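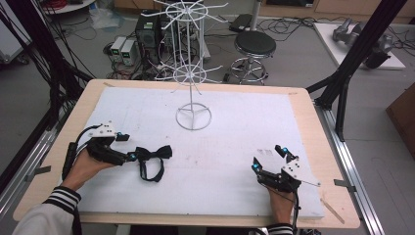 Open house at Nisbridge, January 27, 2019

I went to the Nisbridge robotics open house with low expectations and a free afternoon. The flyer promised "students teaching robots everyday skills," and I have read that sentence, or one like it, on enough flyers to want to see the skill.

Parking was behind the building, and the sign for visitors pointed at a locked door. Once I got in, a student in a Caldeira sweatshirt handed me a map of the building with eight stops on it. Caldeira is the student club. Estera is the project the club is working on this year, and Sestano is the contest they hope to enter with it in October. It took me most of the first hour to get those three names straight, and the map used them as if everyone already knew.

The first few stops were what you would expect. There was a line-following cart that followed its line, and a sorting arm that was being fixed. A poster covered battery safety. I skipped the talk on careers, which had already started and was standing room only.

Estera was the stop I had come for. The idea is that a person does a household or shop task with a gripper in each hand, the whole thing is recorded, and the recordings are used to train a pair of arms to do the same. The task this term is putting accessories on a store display, one of those wire spinner racks with hooks at two levels. The accessory is a bow tie, the kind with a strap. I had pictured something more dramatic. After watching for a while I decided it was a fair choice, and harder than it sounds. A strap doesn't hold a shape. You pick it up and it becomes a different object, and then you have to get a loop of it over a thin hook on a rack that is built to turn.

The demonstrator was quick and had clearly done it many times. Visitors got a turn too. The grippers are heavier than I expected and my wrists complained right away. I dropped the tie twice, got it onto a hook on the third try, and knocked it off again letting go. The student running the sign-up sheet told me that was normal. She also told me that my attempts would not be kept, and I took no offense.

Olga Figueiredo, the club's adviser, gave a short talk and then took questions, and I'll give her credit for staying until the questions ran out. She said the group has recorded 2,000 demonstrations so far. I asked how many of those were good. She said they throw out the ones where the tie falls and keep the ones where it wobbles, and that they argue about the cases in between. I liked that answer better than the number.

Then I asked how often the robot gets it right by itself. This is where the afternoon got thin. The best run they have had was five ties hung out of 25 tries, with the rack held still and the tie laid out the same way each time. If the tie is bunched up, they don't try it. If the rack turns, they stop and reset it. None of that was on the poster. The poster had the word "autonomous" in the title and a graph with no numbers on the side. I pointed at the graph and a student said they were still deciding on the scale.

I don't want to be unfair to a club. One in five at a fiddly job is a real result, and I have seen paid companies show less with more lighting. My complaint is with how it was sold. The people walking past with small children left thinking that a robot in the next room could hang up clothes. I heard a father say so on the stairs. Nobody from the club told him that, exactly, but the flyer came close.

We were shown a video of the arms working. It was sped up, and the label saying so was in small type in the corner. I asked to see it at normal speed and they did play it for me, which took some hunting on a laptop. At normal speed a single tie takes about as long as it takes to tie your shoes, both of them, with a phone call in the middle. I would have shown that version to everybody. It is much more interesting. You can see the gripper close on the strap, back off, and close again a little lower, and you start to see why the students are excited about it.

Some things they did well. The students doing the recording knew their job and could explain it without slides. One of them talked me through why a visitor's recording is no use: we hesitate, we change our minds halfway, and the arms would learn the hesitation along with the rest. Another said the dullest part of the year had been agreeing on which hand goes first. They keep written rules for that, and they let me read them. The rules ran to several pages and had been crossed out and rewritten in places. I trusted those pages more than anything else I saw in the building.

What I couldn't get was a plain answer on what happens with a different tie, or a scarf, or a rack from another store. Figueiredo said they plan to look at it before Sestano. The contest, as she described it, uses items the teams haven't seen, so I would have thought that came first. She said getting one item to work was already a full year for students who also have classes, and I can't argue with that from a folding chair.

Practical notes, if you go to the next one. Arrive early for the Estera room, because only a handful of people fit and the line moves slowly. Ask for the video at normal speed. Coffee was free and ran out before the talk. The side door by the bike racks is the one that opens.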